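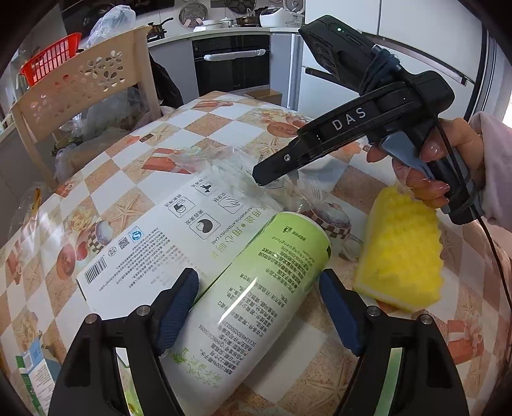

Greltstead Kitchen Trials – Equipment Planning
Minutes, 31 March 2023

Print this page | E-mail this page
Shares: 4 | Comments: 2

Present: Javiera Alarcón (chair), Wendell Whitlock (minutes)
Apologies: Nosstead office

1. Minutes of the February meeting
Agreed, with the spelling of Vakovico corrected.

2. Hand-held grippers
JA asked for another two sets on top of what we have, at 1000 each. WW asked what the present sets had given us that would carry over to a robot arm, and wanted that in writing before any order went in. JA said table clearing was the right work to be doing – cans, sponges, plastic bags – and that more sets meant more homes. WW said more homes also meant more sessions to check, and the request had no line for checking. Not approved. To come back with one.

3. Robot arm
Quote from Qureshi is 3000. It leaves out delivery, fitting and spare finger pads. WW noted that the sales sheet says "handles all household items" and doubted it had been tried on a crumpled bag. JA to ask for a trial on our own items, bags included. No deposit until then.

Vakovico offer a lease. Neither of us could find the notice period in it.

4. Phones and cables
Held over.

5. AOB
WW would like quotes sent round before the meeting, please, and not during it.

Next meeting: to be fixed once Qureshi reply.

Recent items
Minutes – February
Nosstead storage: keys and access
Vakovico lease, draft terms
Expenses form (revised)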